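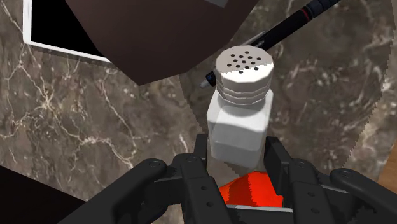 2025年6月5日 阴,傍晚下了一阵小雨

今天到家比平时晚,煮了面,吃完坐在桌前不想动,又觉得这一天不写下来可惜,就还是把本子打开了。最近写日记总是断断续续,上一回还停在抱怨空调,中间隔了好多天,其实那些天也不是没事可写,只是每天都差不多:改参数,跑仿真,看回放,再改参数。今天总算有点不一样,那个盐瓶的事有眉目了,我心里轻了好大一块,所以哪怕手腕有点酸,也想慢慢地、啰嗦地把它讲一遍。

先从早上说起吧。早上到Tristudeo的时候楼里还很安静,我把窗户开了一条缝,泡上茶,照例先去看夜里排的任务。我们现在的批量仿真都交给Spanos去调度,晚上丢进去,早上收结果,像是睡前把衣服塞进洗衣机,醒来就能晾。昨晚我排的是厨房台面那组,一百次抓取,全是同一个盐瓶,只换初始位置和朝向。结果页面打开,成功的刚好五十次。我看着这个数字愣了一会儿,心想这跟扔硬币有什么区别呢。前天改完抓取打分的时候我还挺得意,觉得至少能往上走一大截,结果它就这么老老实实地停在一半,一点面子都不给我留。

茶喝完第一杯,我决定今天什么新东西都不加,就专心看失败的回放。这个决定听着简单,对我来说挺难的。我有个毛病,一看到数字不好看就手痒,总想再调一个权重、再加一项惩罚,好像多拧几个旋钮总会拧对一个。去年九月就是这么拧了好几个星期,最后配置文件长得连我自己都看不懂,只好全部退回去重来。那次的教训我写在便签上贴在显示器旁边,字都褪色了:先看,再想,再动手。今天算是照着做了。

盐瓶这东西,说起来真是不起眼。白白的瓶身,四四方方,棱边是圆的,上头扣着一个带棱的白盖子,盖顶上一小片黑孔。我刚接手这组场景的时候还觉得它是送分的,比杯子好抓,没有把手要躲;比勺子也好抓,不会扁扁地贴在台面上。可是真做起来,它有它的脾气。瓶身矮墩墩的,盖子又比瓶颈宽,夹爪要是高了一点,指头就会碰到盖子底下那一圈;要是低了呢,又容易蹭到大理石台面。能下手的那一段高度很窄,窄到末端位置差一点点就是两种结局。颜色也麻烦,白瓶子受光不均,一面亮一面灰,分割模型有时候会把灰的那一面啃掉一块,算出来的中心就往亮的那边偏。

旁边的东西也不省心。台面上斜着一支黑色的长笔,从手腕相机看过去,笔正好从盖子后面穿过去,笔尖在另一头又露出来一点点银灰色;再往后是那块深棕色的大方块,它的角也朝着盖子这边伸。三样东西在图像里挤到一起,感知那边有一阵子非要把笔和盖子连成一个物体,给出来的包围框又长又斜,规划器拿着这个框,认认真真地算出一个横过来的抓取姿态,我第一次看到的时候笑了半天。那个问题前阵子已经修了,办法也不高明,就是分割完以后再按深度断一次,深度跳得厉害的地方不许连。台面的纹理倒是我自己一直嫌弃的,白色和奶油色的纹路叉来叉去,右边那块浅一些的灰色石面,边缘一格一格的像楼梯,一看就是渲染出来的,真厨房里哪有这样的石头。不过嫌弃归嫌弃,它没有影响过结果,我也就一直没空去换。

说回今天。我把失败的回放一条条拖出来看,看得很慢,有的来回拖好几遍。一开始看不出名堂,有的是指头顶到盖子,有的是夹住了又滑掉,有的干脆夹了个空,各有各的死法。看到中午的时候眼睛都花了,我就下楼去吃了碗馄饨,在路边的树底下站了一会儿。馄饨店换了新的辣油,比以前香,我多放了一勺,结果下午一直在喝水。站在树底下的时候我脑子里还在转那些回放,忽然想到一件事:我一直在看它们是怎么失败的,可是没有看它们失败之前手臂在怎么动。这两件事听着像一回事,可差得远呢!

回来以后我换了个看法,把末端速度的曲线叠在回放下面。这一叠就看出点意思来了。那些成功的,接近段大多走得慢,从上方下来,最后一小段几乎是挪过去的;失败的呢,好些是从侧面绕过来的,规划器给的路径长,时间参数化为了赶时间就把速度拉高了,进最后一段的时候手臂还在横着走。而且偏差的方向特别整齐,手往哪边走,估计出来的盐瓶位置就往哪边偏。我当时手里拿着笔,在纸上画了几个箭头,画完自己吸了口气。这种偏法太像延迟了。东西本身没有动,是相机在动,相机拍下那一帧的时刻和我们拿来换算坐标的那个手腕位姿,对不上。

我挑了编号204的那一条来细查,挑它的原因很没出息,就是它失败得最难看,指头从盖子边上擦过去,盐瓶转了半圈倒了。我把这一条在Kultix里单独重放,打开所有的时间戳,一行一行对。Kultix的物理步和渲染是分开走的,图像出来的时候会带一个时间戳,我一直以为那是曝光那一刻的时间,从来没有怀疑过。今天去翻渲染那一层的代码,翻了好久,才看见那个时间戳是在图像写进消息队列的时候才盖上去的。渲染本身要花时间,写队列又要排一下队,等章盖上去,画面里的手臂早就不在那里了。我拿关节记录反推了一遍,差了两帧。就两帧!手臂停着的时候,差多少帧都无所谓,所以我平时拿静止场景做的那些标定检查,每一次都干干净净地通过,通过得我信心满满。

找到的那一刻我是挺激动的,一个人在座位上拍了下桌子,茶都晃出来了。可是马上又有一点懊恼,想起前天我还在那里给抓取打分加什么高度惩罚,上个礼拜还怀疑摩擦系数,把盐瓶的表面调得像贴了胶一样。现在回头看,那些改动都是在替一个错误的时间戳打掩护。抓取打分那边的Grivance也受了我不少委屈,我一直觉得它给的候选姿态太保守,要不就是太冒险,反正总是它不对。今天我拿修正过的位姿重新喂给它,它给出来的第一个候选就稳稳当当地落在瓶身中间那一段,两根指头一左一右地立着,漂漂亮亮。我对着屏幕小声说了句对不起,还好边上没有人。

修法我想了两种。一种是把时间戳挪到渲染开始的时候去盖,这是正路,可是要动Kultix里面的消息结构,别的几个项目也在用,不能我一个人说改就改。另一种是在我们自己这一层,把手腕位姿存成一个小小的缓冲区,按图像真正的时刻去插值取。后一种我下午就写完了,代码很短,位置用线性插值,姿态用四元数的球面插值,缓冲区满了就把最老的丢掉。真正花时间的是那些边边角角的情况,比如仿真刚启动的时候缓冲区还是空的,该怎么办;再比如中间重置了场景,旧的位姿还留在里面,一插值就插出一个横跨两个世界的手腕来。第二个我是真的踩到了,重置以后第一帧,盐瓶的估计位置飞到了台面外面,我还以为自己又弄出了新毛病,查了一会儿才反应过来,在重置的回调里加一句清空就好了。

控制那边我也顺手动了一点。以前进入最后一段的时候,我们是看距离,离目标够近就切到慢速模式。可是路径如果是从侧面来的,切过去的那一刻横向速度还很大,控制器要一边减速一边修正位置,很容易抖一下。我现在让规划器在预抓取点上必须停稳,横向速度降下来以后再往前走,这样节拍会慢一些,看着有点笨,但我宁可它先笨着。将来时间戳真正修干净了,再把这个停顿慢慢收短也不迟。我在注释里写了一大段说明为什么要停,写得比代码还长,怕以后自己忘了,又觉得这是多余的给删掉。

傍晚开始下雨的时候,我先拿204号那个初始状态单独跑了一遍。夹爪从上面下来,停住,往前,合拢,黑色的连杆在瓶子两边收进来。我把画面停在那里看了一会儿,从手腕往前望,白盐瓶立在中间,后面斜着那支笔,再后面是棕色的方块,左上角那个白边黑心的长方形东西还远远地待在它该在的地方。瓶子下面那一片橙红色挺亮的,我到今天也没分清它算夹爪的一部分还是底下压着什么东西,在物体列表里找了一下没找到,记在明天的单子上了。分割的结果里偶尔会把那一片也标成前景,虽然目前没惹事,我还是想弄明白。

单独一条跑通当然说明不了什么,我知道的,以前也吃过这种亏,一条跑通就高高兴兴地回家,第二天早上看着满屏的红色发呆。所以走之前我还是规规矩矩地把同样的那组一百次重新排进了Spanos,随机种子和昨晚一样,除了位姿缓冲和那个停顿,别的一概没碰。前天加的高度惩罚我犹豫了一下,想顺手拿掉,手都放到键盘上了,最后还是忍住没动。一次改太多,明早的数字就又说不清是谁的功劳了。我另外排了一组只开位姿缓冲、不开停顿的,这样两样东西各自起多大作用,明天可以分开看。机器够不够用不知道,排队的任务挺长的,说不定早上只能看到一半。

回来的路上雨已经小了,我没打伞,慢慢走的。路上一直在想,为什么我拖了这么久才去看时间戳。我想一个原因是它在静止的时候太乖了,另一个原因大概是我喜欢往自己熟的地方去找。我熟的是规划,所以一出问题就先觉得是规划的路径不好,或者是打分的权重不好;消息是怎么从渲染那边流过来的,我从来都当它是自来水,拧开就有,没有想过管子里面是什么样。明天我想补一个检查,就让手臂在台面上方来回扫,盐瓶放着不动,把估计出来的位置画成一条线,如果时间对得上,这条线应该平平的;对不上,它就会跟着手臂的来回一起摆。这个检查写起来半个上午就够了,早该有的。以后每次换Kultix的版本,都先扫一遍再说。

还有一件小事想记一下。等结果的空当里,我把厨房这组场景里的物体一个个点开看了看碰撞模型,发现盐瓶的碰撞体把瓶颈那里给填平了,盖子和瓶身之间那一点收进去的地方,在物理那边是没有的,也就是说画面里看着有个小台阶,指头碰上去却是直的。我想这也能解释为什么有几条回放看起来指头明明该卡在盖子底下,结果却顺顺溜溜地滑上去了。要不要改细一点,我还没想好。改细了更像真的,可是物理步会变慢,而且以前所有的结果都没法直接比了。先放一放吧,等这一轮数字出来,心里有底了再决定。

晚上吃的是番茄面,番茄放多了,有点酸,我加了点糖才好。放盐的时候我看了一眼自己家的盐罐,忍不住想,要是让手臂来抓这个,从哪一面下手好呢。然后就真的拿两根手指比划了一下,从侧面慢慢靠近,停住,再往前,合拢,拿起来了。面都快坨了。做这一行久了大概都会有这种毛病,看见杯子想抓取点,看见抽屉想铰链和摩擦,去别人家做客也要偷偷看一眼台面上的反光。

已经不早了,茶杯还没洗,窗台上那盆薄荷也忘了浇,叶子有点耷拉,写完就去浇。明天早一点出门,先看那两组结果,再写来回扫的检查,然后把时间戳的事好好写成一份说明,发给用Kultix的其他项目,说不定他们也有一些莫名其妙的偏差,正在那里调摩擦系数呢。说明里我打算附上那几张画了箭头的纸,字是丑了点,拍清楚些应该能看。对了,还要带一包茶叶过去,公司那罐今天被我喝见底了。

首页 日记 归档 标签 关于 上一篇 下一篇 返回顶部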